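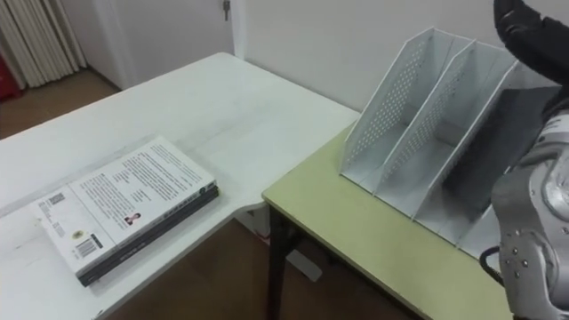 Flat stacking hides information. Fireck's branch libraries used to hold returned books in piles on the sorting table, and staff had to lift each one to find out what was under it. Take a pile of two: a white book lying back cover up, barcode showing, and a black one beneath it with little more than the spine on view. The lower barcode can't be scanned until the top book is moved. An upright file organiser on the next table removes that step.

Home Program Speakers Venue Contact

Trial figures next. Ustyna Prokopenko timed 200 returns at the Zaugg branch in March. Flat piles took 59 minutes to clear. Upright took 27. Pause for questions on method — she used the same scanner and the same staff both times.

Limits. Large-format books don't fit the organiser and still go flat, spine towards the desk. We set a maximum of 13 books per organiser at Zaugg; Stustirari has narrower slots and has not settled on a number. Next slide is the labelling colour code.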